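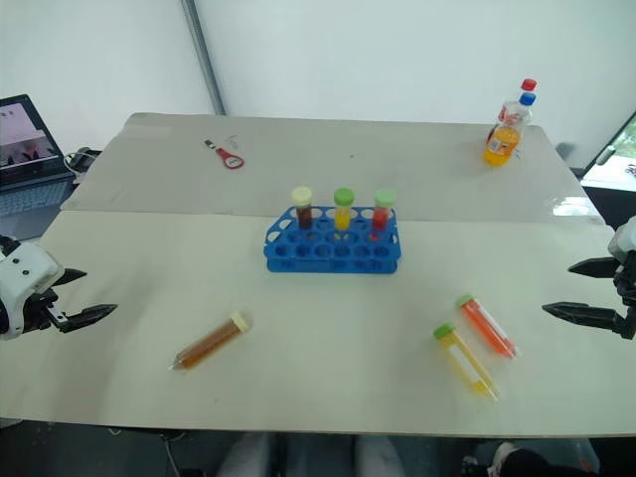
11/7/23. Tube sorting task, start layout B. Spent the session on the grasp for tubes lying flat, which is where our entry for the course project still loses most of its points. Layout B has three tubes upright in the back row of the blue rack and three on the table in front of it, none of them parallel to the rack. The amber one on the left lies with its cap pointing up and to the right, so the left arm gets it. The orange and the yellow on the right lie side by side and go to the right arm, and the planner has to pick an order. Severyn wants the farther one (orange) first. I want the yellow first, as it is nearer and leaves more room for the upper finger. We agreed to log both and argue later.

Changes made before the first run: approach height raised by 2 mm, close speed set to 32 percent on both sides, wrist rotation limit put back to the value from July. I had loosened the limit to test something on the Kuzmenko board and never restored it. Wrote the old value on the inside cover of this notebook so that I stop looking for it.

The pose estimate for the flat tubes comes from the cap and the conical tip. With the amber tube the cap is pale and the table is pale, and the estimator (Flimeck, still the old build) sometimes takes the tip end for the cap end. The angle is then wrong by a half turn. The grasp itself does not suffer from that, but the insertion does, because the arm tries to put the tube into the rack cap down. Green caps give no trouble. Mohandas suggested weighting the taper instead of the color. Added that as an option, off by default.
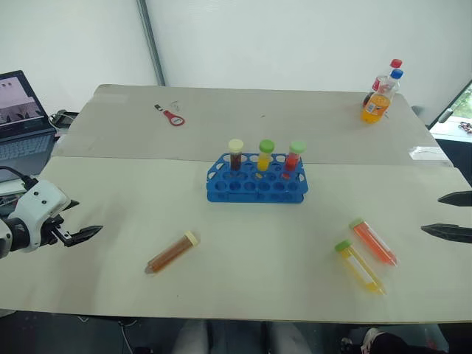
Photo: Tridia student robotics club, project log

Both grippers open, fingers clear of the tubes, is the state I want at the beginning of every trial. The script now checks for it and refuses to start otherwise. Previously it only checked the left side, and I lost part of an afternoon to that last month.

Results with taper weighting on: 83 percent of flat picks got a correct cap direction. I have no proper baseline for the same layout, so the figure is not worth much yet. Insertion is a separate column and looks worse. The right arm touches the rim of the hole and the compliance setting lets it slide outward. Severyn thinks the rack moves under load. I think the tool offset is off. Need to measure it with the gauge, which Alex has.

Yellow first and orange first gave the same cycle time to within noise. Kept yellow first.

To do: tape marks for the rack feet. Baseline run with weighting off, same layout, same speeds. Ask Mohandas for the report template, the one with the error table already in it. Battery in the gauge.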